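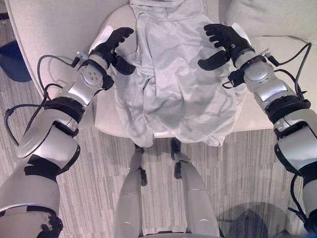 Light gray garment laid lengthwise on a pale beige upholstered chair seat.

Tustodier Adds Bandara Seat Fabric to Fisard Chair Range

Low-transfer upholstery is intended for chairs used to lay out and fold clothing

Tustodier, a manufacturer of upholstered seating for hotels, serviced apartments and assisted living residences, today announced the availability of Bandara, a woven seat fabric for its Fisard chair range. Bandara is supplied in light and mid-tone colors and has been developed for chairs placed in bedrooms and dressing areas, where the seat is regularly used as a surface for clothing.

Customer feedback on earlier Fisard upholstery identified two recurring problems: lint from knitwear and fleece-type fabrics remaining on the seat, and smooth garments sliding toward the front edge before they could be folded. Both were reported most often on chairs with pale upholstery. Bandara addresses the first with a tighter weave and a short, clipped surface that gives loose fiber less to hold on to. The second is addressed by a low-relief texture across the width of the seat.

The fabric was assessed over 3000 lay-down and removal cycles using cotton, jersey and brushed garments. Surface pilling at the end of the program was within Tustodier's internal limit for bedroom seating. Dye transfer was measured separately with dark, unwashed cotton left on the seat overnight. Two of the darker denim samples left a faint mark on the palest color, which was removed with water and mild detergent. Tustodier advises that new, unwashed dark clothing should not be left on pale seats for extended periods.

Seat cushion

Chairs ordered in Bandara are fitted with a revised cushion. The foam is firmer at the front lip than in the previous cushion, so that the surface stays level when a garment is smoothed by hand from the back of the seat toward the front. Seams have been moved from the top face to the underside. A person seated in the chair will notice a slightly higher front edge. Overall seat height is unchanged, and the chair remains compatible with existing Fisard glides and leg extensions.

The seat cover is removable. It is held by a concealed fastener along the rear edge and can be machine washed at 40 degrees Celsius. Covers should be dried flat and refitted when fully dry. Tumble drying is not recommended.

Guidance for laying out clothing

A one-page guide is supplied with each order for use by housekeeping and care staff. It recommends the following:

Lay longer items along the depth of the seat, with the heavier end toward the back.
Smooth the fabric in one direction before making the first fold.
Empty pockets, and close zippers and hooks before the item is placed on the seat.
Keep damp towels and swimwear off the upholstery.
Brush the seat with a dry, soft brush once a week. Vacuum with an upholstery nozzle on low suction.

The guide is also available as a printable file on request and may be reproduced by customers for internal training.

Colors and flooring

Bandara is offered in 31 colors, including beige, sand, oat and stone. The color card is arranged by lightness so that specifiers can select a seat that contrasts with the floor. This is relevant in residences for older people, where a chair seat close in tone to the carpet can be difficult to locate. Tustodier recommends a clearly lighter or darker seat where the carpet is gray or patterned. Fabric samples are cut large enough to be placed on the floor and compared from standing height.

First installation

The first Bandara chairs have been delivered to Narnia, a serviced apartment building, where one chair is placed in each bedroom. Covers at the site are laundered with the building's bed linen. Tustodier will inspect the seats in January and will publish the wear results in its technical notes for the range.

Availability

Bandara is available now on all Fisard side chairs and armchairs. Standard lead time is 3 weeks from order confirmation. Replacement covers and revised cushions can be ordered separately for chairs already in use. The revised cushion does not fit Fisard stools.

About Tustodier

Tustodier designs and manufactures upholstered seating for hospitality and residential care. Its products include side chairs, armchairs, stools and bedroom benches, together with replacement covers and cushions.

Sample cards, care instructions and dimensional drawings can be requested from the Tustodier press and specification office.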